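Unit 6 handout: sampling frames and grid layout for small-area surveys

Revised Sunday, October 25, 2026. Replaces the January version. Read before the Farkadik exercise.

## 6.1 Why a grid

A systematic sample needs a list of units. Where no list exists (weeds in a field, litter on a shore, cracks in pavement) the area itself is divided into units, and the units are numbered. The cell is then the sampling unit. The items inside it are what gets recorded.

Three terms are used throughout:

- **Frame:** the full set of numbered cells.
- **Inclusion probability:** the chance that a given cell is drawn.
- **Edge cell:** a cell cut by the boundary of the study area.

## 6.2 Laying out the axes

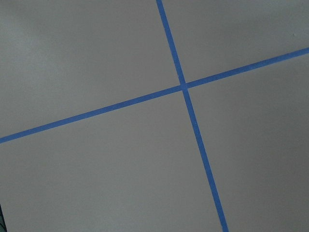

The baseline is set first and every other line is measured from it. Errors in the baseline carry through the whole grid, so its two ends are fixed before any cross line is placed. For indoor practice, painter's tape on a flat surface is adequate. Where two strips cross, as the blue ones do on the gray surface, take the intersection of the center lines as the node; hand-laid tape wavers a little at the edges, and readings taken from an edge will not repeat. The angle between the lines is checked with a 3-4-5 triangle. A grid that is tilted relative to the site is acceptable. A grid with axes that are not perpendicular is acceptable only if cell area is computed from the measured angle:

`A = a * b * sin(theta)`

where `a` and `b` are the side lengths of the cell.

## 6.3 Worked case: Dellum marsh

The Dellum frame has 947 cells, of which 43 are drawn. The sampling interval is

`k = 947 / 43 = 22.02`

Use the fractional interval method: pick a random start between 0 and k, add k repeatedly, and round each result up. Rounding k down to 22 first makes the sample size depend on the start.

The Turkadico plots use a frame of 2000 cells, with 545 edge cells. Edge cells stay in the frame. Each is weighted by the share of its area inside the boundary.
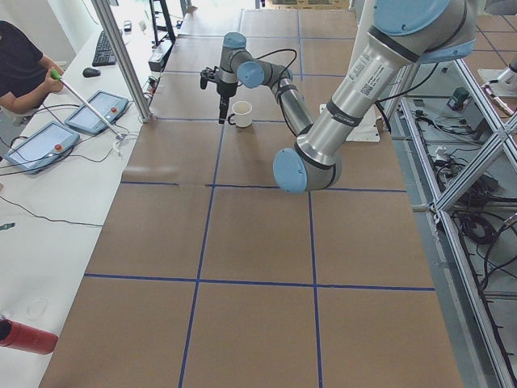 Thái objected to this weighting in the January session, on the grounds that a partial cell takes nearly as long to visit as a whole one, and asked whether small edge cells could be merged with a neighbor. They can, provided the merging rule is written down before the draw and applied to every edge cell. Merging after the draw changes the inclusion probabilities.

## 6.4 To hand in

1. A sketch of the grid with both axes labeled.
2. The random start and the list of drawn cells.
3. The rule used for edge cells, in one sentence.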